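Newsletter > Lab Operations > Equipment Notes

Station upkeep: handheld grippers at the Hetden sorting table

The pair of handheld grippers used for the cutlery sorting task went back into service in February after a full strip, clean and recalibration. Golnar Tabrizi did the mechanical work and Réjean Nguyen handled the tracking side. The notes below cover what was changed and what operators are now expected to check at the start of a shift.

Jaw slip was the reason for the work. Over the winter the sorting task reached 2,959 recorded episodes, and on review 199 of them were set aside for a utensil turning in the jaws between pickup and release. Most of the rejects involved round handles. Flat handles held up much longer, so the fault went unnoticed for a while in the daily spot checks.

Both sets of finger pads were replaced. The old ones had glazed over at the tips and no longer gripped under light closing force. The new pads are the same Avaner part in the softer grade. Clean them with a damp cloth only. Alcohol hardens this grade within a few weeks, and the bottle has been moved off the station shelf.

The jaw slides were cleaned and left dry. Please do not oil them. Oil picks up carpet lint, and the lint packs into the end stops until the jaw reads open when it is still a few millimeters short. If a slide feels stiff, log it and swap in the spare.

Cable strain was the second item. One gripper was dropping its signal when the wrist turned inward, and Réjean traced this to a cracked conductor just behind the connector. That lead has been replaced. Operators should leave a loose loop at the hand and let the rest fall off the side of the table. A cable pulled tight across the top will drag utensils out of position and spoil the episode.

Marker plates need more care than they have been getting. Handle the gripper by the body, never by the plate. A plate that has been bent and pushed back will still track, but with an offset that shows up as a steady error at the jaw tip. Check the plate screws by hand before the first run – finger pressure is enough to find a loose one.

After refitting, the station ran a block of 100 mixed pickups with the usual set: table knife, fork, spoons, chopsticks and the wooden-handled turner. Analyn Abella ran the block and reported no slip on the turner, formerly the worst item.

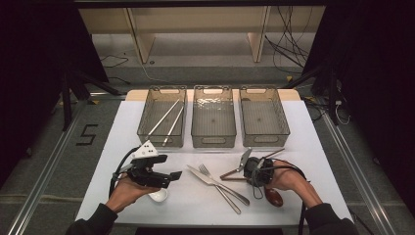 Sorting table with both grippers in hand and chopsticks in the left basket.

The start-of-shift check is now four steps. Close each jaw fully and confirm the zero reading. Open fully and confirm the end stop. Rotate each wrist through its range while watching the signal light. Then pick up the wooden spoon and hold it level for a slow count of five.

Spare pads and one spare lead are in the Najafi drawer. Report faults to Golnar before the 4 p.m. changeover so that the next operator does not start on a bad gripper.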